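Trosska 148 Benchtop Dust Extractor: Three Months of Use

Print this page | E-mail this article

The Trosska 148 is a single-stage dust extractor for small workshops, sold with a 4-inch inlet, a pleated filter and a clear collection bag.

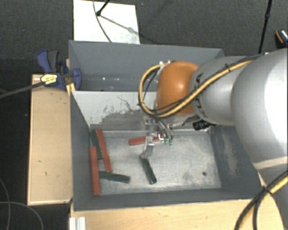 I bought the unit at retail in July to replace a Dramen shop vacuum that clogged whenever it was connected to the planer. It has since run on most working days, connected in turn to a planer, a router table and a small band saw.

Assembly

The housing ships in one carton with the motor already mounted. The base, the filter ring and the bag clamp have to be fitted. The instructions are clear except for step 3, where the drawing shows the gasket upside down. Fit it with the ribbed face toward the housing. The bolts supplied were the right length and none were missing. The casters are poor. Two of them picked up enough grit to stop swiveling and I replaced the full set.

Airflow

Trosska does not print an airflow curve in the manual, only a single peak figure measured without a hose. I don't find such figures useful. With a short run of smooth pipe, the extractor clears the planer completely on narrow stock. On wide boards at full depth, some chips stay on the outfeed table. Replacing the pipe with corrugated hose of the same diameter made a plain difference at the band saw, where fine dust began to settle on the lower wheel cover again. Keep flexible hose to the last section only.

Filter

The pleated filter is the best part of the machine. It has an internal paddle turned by a handle on top. A few turns with the motor off drops most of the caked dust into the bag. Suction falls off gradually if this is skipped, and there is no gauge or indicator to show it. The seal between filter and ring leaked slightly at first. A strip of foam tape from the hardware store fixed it.

I also tried the Stirach replacement cartridge, which fits the same ring. It is cheaper and has fewer pleats. It needed cleaning more often and the end cap was not quite flat. I went back to the original.

Noise

The sound is a steady low hum with a slight whistle at the inlet when a blast gate is partly closed. Hearing protection is still needed, mainly on account of the machines it serves. Conversation beside the extractor alone is possible with a raised voice.

Bag changes

The clamp is a steel band with an over-center latch. Getting the plastic bag to sit evenly takes practice, and the plastic hooks meant to hold it in place are too short to help. Tshabalala sells a spring-type retaining ring that solves this, though it should have been in the carton.

Verdict

Good filter, adequate motor, weak hardware. Suitable for one machine at a time with short pipe runs. For a ducted system with several drops, look at a larger unit. The warranty covers the motor for 4 years and excludes the filter and casters.

Print this page | E-mail this article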